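Sudano Open Day

The Sudano Open Day is a yearly public visit to the workshops of Sudano, a firm that builds and rents out small robot workstations. It is held on a Saturday in August and is best known for its two-arm handling demonstration, usually called the dressing bench. The event began as an afternoon for the families of staff and was opened to the public in its second year.

Background

Sudano works from a former printing hall on the Tamel estate. The firm's earlier work was in sorting small parts, and its first visitors were mostly customers who wanted to see a machine running before they agreed to a trial. Ecaterina Pîrvu, who joined as a test engineer and later ran the workshop, suggested setting one day aside for everyone else. Entry has always been free, but places are booked beforehand and limited to 200.

The hall is not large, and visitors go round in groups of 18. Each group is led by a member of staff and spends most of its time at the benches. The tour starts in the assembly area, passes the store and the cable room, and ends at the handling bench. Doors open at 10 in the morning.

The handling demonstration

Early open days showed the arms stacking blocks and moving parts from one tray to another. Visitors could follow this easily, but many of them had seen something like it before. Viktória Bárány, who wrote much of the control software for the two-arm benches, proposed soft objects and clothing instead. Cloth folds, slips and bunches up, and a soft toy changes shape when it is held, so the arms cannot repeat one fixed set of movements and expect the same result.

The task chosen was a striped garment and a white soft toy. Both arms are fixed to the same rail at the front of the bench and share one working area. Other objects are left on the floor of the bench, among them a chessboard, and the arms have to work with these things nearby.

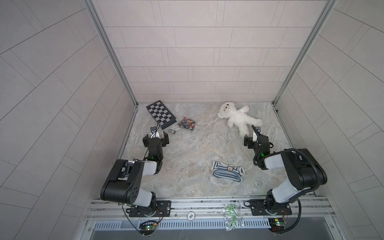
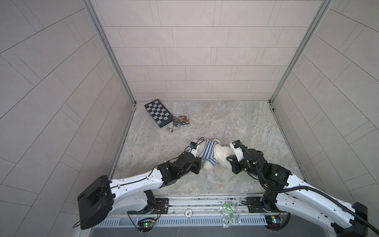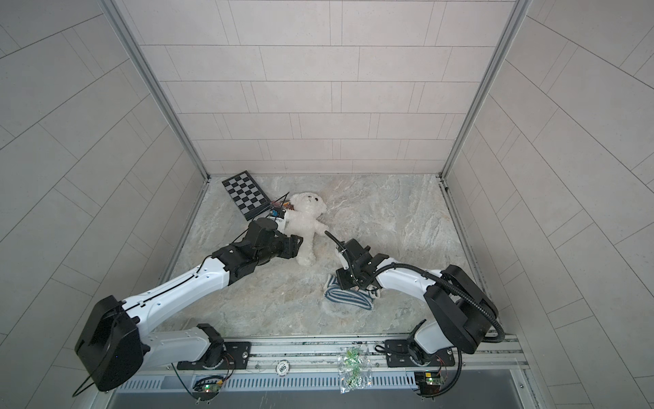 The two-arm handling bench at the open day. In the second picture the toy is wearing the striped garment; in the first and third the garment lies on the floor of the bench.

The bench is run in short sessions. A member of staff explains the task, starts the arms and answers questions while they work. Failed attempts are left to run unless there is a risk of damage to the garment or the grippers. Bárány has described this as the most useful part of the day for visitors, many of whom arrive with an idea of robots taken from edited films. The commonest faults are a missed grip on the edge of the cloth and a sleeve that closes up before a paw can go through it.

Questions from the public are written down by the session leader and kept in the workshop. Children tend to ask whether the arms can feel the toy. Adults more often ask how long the task took to set up, and what happens if somebody moves one of the objects.

Other exhibits

Plusex, which supplies cable guides and fittings to the workshop, has had a table in the assembly area since the third open day. Visitors there can take apart and rebuild a worn joint cover. A small display of older grippers stands by the door to the store, with labels giving the reason each design was dropped.

Refreshments are provided by Kiss, a bakery on the same estate. Food and drink are not allowed past the cable room.

Visiting arrangements

The tour takes 2 hours. Children under 4 are not admitted to the workshop floor, though a room beside the entrance is open to families. Visitors are asked to stay behind the yellow line at the benches and to tie back long hair. Photography is allowed in the assembly area and at the handling bench, but not in the store.

The entrance and the main hall are step-free. The cable room is reached by a short ramp, and the passage beyond it is narrow, so wheelchair users are taken to the handling bench by the side door.

Reception

Local interest has been steady, and all places are normally booked before the end of July. Some early visitors complained that the groups were too big for everyone to see the bench, and the raised step at the back of the viewing area was added the following year. Teachers from nearby schools have asked for a weekday version. Pîrvu has said that the workshop could manage one morning in term time, but no date has been set.

See also

Tamel estate
Two-arm manipulation
Handling of cloth by machine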